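自宅の作業部屋でロボットアームをいじり始めて、気がついたら部品箱から物を取り出す「ビンピッキング」にどっぷりハマってました。今回は、2本指のグリッパーで円形基板をつまむまでの手順をまとめておきます。手首カメラの取り付けは前の記事に書いたので、カメラの映像がPCで見られるようになったところからスタートです。

ちなみに制御用の自作スクリプト一式には Flellevia という名前をつけてます。意味は特にないです(語感だけで決めました)。設定ファイルの置き場所もこの名前のフォルダなので、途中で出てきても驚かないでくださいね。

## 用意するもの

- 2本指の平行グリッパーがついた小型アーム
- 手首に固定した小さいカメラ
- 仕切りのある浅めの部品箱
- つまむ練習に使う部品(壊れてもいい基板がおすすめ)
- LEDのデスクライトとトレーシングペーパー

## 1. 箱の位置を決める

まず箱を作業台に固定します。うちは両面テープで済ませました。クランプでもいいんですが、アームの通り道に出っ張りがあると、ほぼ確実にぶつけます。ぶつけました。

固定できたら、アームを手動で動かして箱の四隅を教えます。このときの高さは箱の縁から15mm上。四隅を登録したら、同じ高さのままぐるっと一周させてみてください。どこかで縁に近づくようなら、箱が傾いているか、アームの台座が緩んでます。

## 2. 真上から覗く姿勢をつくる

次は撮影用の姿勢です。カメラがまっすぐ下を向いて、つまみたい部品が2本の指の間に見える位置まで持っていきます。指が画面に映り込むのは気にしなくて大丈夫。むしろ指先が見えているほうが、ズレの方向がすぐわかって楽です。
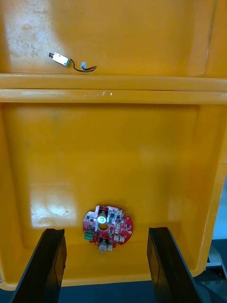

*手首カメラから見た部品箱。手前の区画に赤い円形基板、奥の区画にリード線つきのマイクロスイッチ。*

うちの箱は黄色で、赤い基板との色の差がそこそこあるので、色だけでもなんとか切り出せます。困るのは照り返しのほう。箱の底が白っぽく光っているところがありますよね。基板の上でもコンデンサの頭が白く光っていて、しきい値を適当に決めると、白く飛んだ部分が全部ひとかたまりの「何か」として検出されちゃうんです。最初の晩はこれで完全に心が折れました。

## 3. 照り返しを減らす

効いたのは単純な方法で、デスクライトの前にトレーシングペーパーを1枚垂らすだけ。光が柔らかくなるぶん暗くなるので、カメラの露出は手動にして固定します。自動露出のままだと、アームが動くたびに明るさがふらふら変わって、昨日決めたしきい値が今日は使えない……ということになります。

それでも白い部分が残るときは、ライトを箱の真横に近い角度まで寝かせてみてください。今度は仕切りの影が濃くなるので、ほどほどのところで妥協です。

## 4. つかむ点を決める

円形の基板なら輪郭の中心を狙えばいいや、と思うじゃないですか。私も思いました。でもこの基板、外周に切り欠きがたくさんあって、指が切り欠きに当たると、つかんだ瞬間にくるっと回るんです。

なので、輪郭を検出したあとで次の順に処理してます。

1. 輪郭の中心を求める
2. 中心を通る直線を18方向に引く
3. 直線の両端が切り欠きに当たっている方向を捨てる
4. 背の高い部品やコネクタに指が近い方向も捨てる
5. 残った中から、手首の回転がいちばん小さいものを選ぶ

3番の判定は難しく考えず、端の点の前後で輪郭が急にへこんでいないかを見ているだけです。端子台やコンデンサの場所は、最初に撮った1枚を見ながら手で登録しました。自動化したい気持ちはあるけど、基板が1種類ならこれで十分!

## 5. 下ろして、閉じる

下降は2段階に分けます。箱の縁を越えるまでは普通の速度、そこから先はぐっと遅く。私は底まで残り11mmのところで一度止めて、もう1枚撮影して位置を直すようにしてます。この一手間で成功率がだいぶ変わりました。

指を閉じたら500ミリ秒待ってから持ち上げてください。待たずに上げると、モーターがまだ締めている途中で、基板が斜めになったままついてきます。

握る力は弱めから。基板は薄いので、強く挟むと反ります。滑るようなら力を上げる前に、指の内側に薄いゴムシートを貼ってみるのが先かな。

## うまくいかないとき

**指が仕切りに当たる**
箱の登録が片方の区画だけになっていないか確認を。うちでは箱を2つの領域に分けて登録し直して、仕切りの上は立ち入り禁止にしました。

**リード線つきの部品がつかめない**
マイクロスイッチみたいに線がくっついている部品は、線まで含めて輪郭を取ると中心がとんでもない場所になります。細い部分を収縮処理で消してから、スイッチ本体だけで中心を計算してください。白いコネクタのほうを本体と間違えることもあるので、面積の大きいほうを選ぶ条件も足しておくと安心です。

**毎回同じ方向にズレる**
カメラと手首の位置合わせがずれてます。キャリブレーションからやり直し。面倒だけど、ここでオフセットの数字をちょこちょこ足してごまかすと、手首を回したときに逆方向へズレて余計に悩みます(経験者は語る)。

設定ファイルは Flellevia フォルダの中の pick.yaml にまとめてあります。露出としきい値は部屋の明るさでかなり変わるので、私の値をコピーするより、自分の箱で1枚撮って決めたほうが早いです。次はスイッチのほうをつまんで、線をひっかけずに隣の区画へ移すところをやる予定です。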